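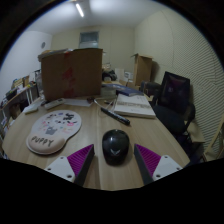
Two-finger hand-held gripper, jaws open around a mouse on the desk.

Search this site Search Enter keywords Go

Open days should show the boring part

Thursday, January 25, 2018

The Skokeo open day ran two rooms. Downstairs, Sestell had its arm on a plinth behind a rope, moving blocks between two trays. Upstairs, the Tirninance group worked at an office desk with a gripper held in the hand. Around 50 people stood at the rope when I arrived. Upstairs there were three.

I think the crowd had it wrong, and so did the program, which gave the arm a full page and the desk one line.

A block demo tells a visitor very little. The blocks are the same size, the trays are bolted down and the light is fixed. Sestell's card said 250 cycles without a fault, and I have no reason to doubt it. A person who buys on that figure will learn the rest after delivery.

The desk was harder. It had a glossy black mouse, a marker pen lying at an angle, an open book, a thin white cable, and a pink mouse pad that says PUPPY on the wrist rest. A curved, shiny shell gives a finger pad little to hold. A pen can roll. A cable snags. The magenta pads on the gripper are ribbed, and I spent most of my 22 minutes upstairs asking about rib spacing and pad wear. The answers were plain, including the bad ones: pads get swapped after 50 hours, and thin flat objects still fail more often than the group would like.

The usual objection is that a person holding the tool proves nothing about a robot. That is fair as far as it goes. It does test the fingers, though - their reach, their angle, the room they need on each side of an object - and those limits stay when the hand is replaced by an arm.

Mahama hosts the next one in October. I would ask for both benches in one room, with failure counts posted beside each.

Comments (3)

benchtop_r: Blocks are a repeatability test. Different question from grasping, and buyers do ask it.

lowtorque: What pad material? Ours glaze over long before 50 hours.

mwk: Went to this and missed the upstairs room completely. Signs would help.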